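Waiting Is Also a Part of the Trip

In the city where I live now, the transit agency wants to take away the printed timetables from the bus stops. They say that almost everybody has a phone. From April 2018 the stops on the Ouali line have only a small sticker with a code, and in October the other lines will follow. I think this is a mistake, and I would like to explain why without being angry at anyone.

I moved here from a country where I could read a timetable before I could read a newspaper. When I arrived I did not have a local phone plan for 19 days. I traveled to work each morning with line 3, and I learned the city from the paper behind the plastic. I learned that the bus at the hospital comes earlier on Saturdays. I learned the names of the neighborhoods, and how to say them, by reading them in a column while I was waiting.

The agency has contracted the company Pladix for the new application. I have it on my phone and it is a good application. It shows the bus as a small dot, and the dot moves. But the dot tells me only about the next bus. It does not tell me that after the next one there is a hole of fifty minutes, because someone in the planning office decided that people in Flellov do not go out in the evening. On paper a hole is very visible. You see the white space and you can be annoyed at it, and you can bring it to a public meeting.

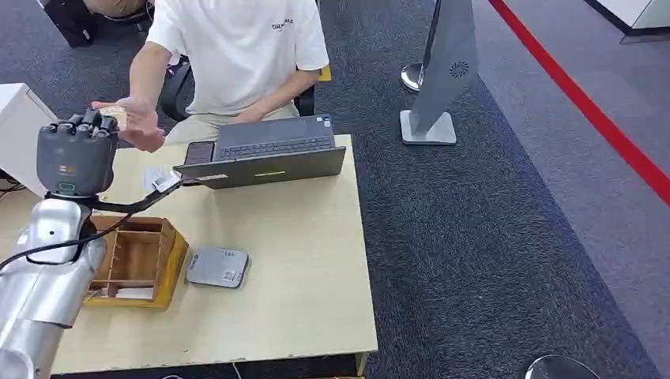

At the last such meeting I sat beside Ingegerd Strand, who drove the night bus for many years before she retired. She told the board that passengers used to come to her with the timetable in the hand and point with the finger at the line. Now they come with a dark screen and ask her colleagues to guess. The board thanked her and went on to the next point, the color of the new seats.

The argument about money deserves an answer. The agency has 583 stops, and to change the paper at each of them costs work hours, I understand this. But the schedule changes only two times in a year. In the same budget there is money for 200 advertising screens, and a screen has to be cleaned and repaired and fed with electricity every day. If we can afford to show perfume in the rain, then we can afford a sheet of paper.

Ataahua Tomoana, who writes about buses in our neighborhood newsletter, has proposed a compromise: keep the paper at the stops where the bus comes less often than every fifteen minutes. I would accept it, but I see a danger. The stop with many buses is also the stop where the visitors arrive, and the old people who change from the train. They need to know the last bus home as much as anyone.
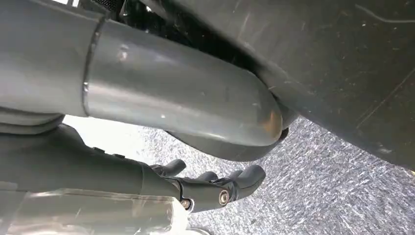 Gray tube with a rounded end and a seam around it.

I have written to the agency two times. The first answer was a link to download the application. The second answer was longer and more polite, and it said that my opinion will be considered in the next review. I have asked for the date of the review. Until I receive it, I have copied the evening departures from Evik square by hand, and the sheet hangs in the window of our laundry room, next to the rules for the dryer.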